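How to run the two-arm basket demo on open day

Notes for whoever is on the robot table in December. Wrote this up fast after the last visit so its a bit rough. Covers the basket demo only. The walking tour and the lift have their own page.

What you need

The two-arm robot (Kornon, the one on the fixed base, not Aren). The white table. Basket with the tall handle. Box of toy fruit and veg. White tape. The laptop with the Bouchard control program already on it. Something to stand behind the basket so it looks like a kitchen table, bottles are good. A chair for you, you will want it by the afternoon.

Time needed: 2 hours before doors if you have done it before. Start earlier if not.

Step 1. Table first, robot second

Push the table up to the base, flat side on. Lock it. If the table has a seam in the top, keep it running side to side, left to right as the robot sees it. Seam running away from the robot = fingers catch on it and you get a stop.

Check the floor. Cables away from where visitors walk. Bits of small hardware picked up if you can, there is always one more.

Step 2. Power up

Main switch, wait for the beep, then laptop. Other way round and the program won't find the arms. If that happens close it and start again, don't sit there clicking.

Login code for the demo account is 1793. Guests can't do anything with it except run the basket job, so no need to hide it.

Send both arms home. Watch the cables at the wrists while they move. They need slack. A tight one will pull the wrist off line and then every pick is short by a finger's width.

Step 3. Basket

Goes in the middle, handle up. White tape round the handle, the bare wicker confuses the camera in strong light. Wrap it neat, no loose ends. Don't turn the basket once you have set it, the robot remembers where the rim is.

Half fill it before people come in. An empty basket looks sad and the first run takes ages. Leafy stuff against the wall, banana in the middle, round things last.

Step 4. Put the fruit out

One piece left of the basket, one piece right. Left arm takes left, right arm takes right. They don't cross over. Keep it to pieces the fingers can close on, lemon is best, mango fine, the big pineapple no.

Anything you want left alone goes at the far corner, well away from the basket.

Step 5. Run it

Press Start Both. Left goes first, right opens and lines up while left is still busy. Visitors like this bit, so stop talking and let them look.

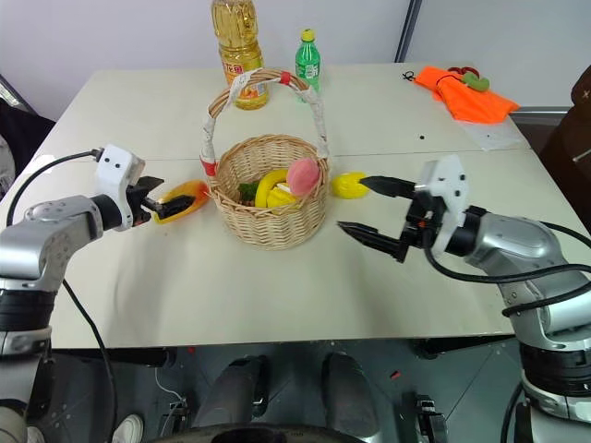

Left arm holding its fruit, right arm open and pointed at the lemon.

If you want to pause and explain, do it at this point. Hit Hold (space bar). The left hand keeps its grip on hold, it doesn't let go. Press again to carry on. Don't hold longer than 10 minutes, the motors get warm and it goes home by itself, dropping whatever it has.

Good things to say while its held:

Both arms are the same build, only mirrored.
The fingers are plain two-finger grippers, no suction, nothing clever at the tips.
It has been told which arm does which side. It has not been told the exact spot, it looks for that.

Step 6. Reset between groups

Home both arms. Wait till they have stopped, properly stopped. Then hands in. Take out the last couple of pieces and put them back left and right. Top of the basket should be a bit below the handle joint or the next piece rolls off.

With the Anis school groups let a child choose the fruit but you place it. We had some very creative placing last time.

Problems

Left arm picks, then stops over the rim. Basket has been nudged. Home, re-do the basket position from the menu, go again.

Right arm opens and stays open. It can't settle on the fruit. Mostly light from the window. Move the lemon a little nearer the basket. Still nothing, swap the lemon for something not yellow.

Bottle goes over. Too close. Bottles want to be at the far edge, caps on tight. Wipe up anything that leaks before you do anything else, the grippers are useless with oil on them.

Both arms stop, red message on laptop. Read it. If it says wrist, check the cable slack like in step 2. If it says anything else, red button, power off, leave it off and do the talk with the slides. There are 2 spare grippers in the grey case but don't try and fit one in front of visitors, it takes too long and the screws are tiny.

End of day

Arms home, power off at the laptop, then main switch. Fruit back in the box, count not needed but have a look under the table. Tape can stay on the handle if its clean. Write down anything odd in the log, even if you fixed it. Espcially if you fixed it.

Cover on, table unlocked, key back on the hook by the side door.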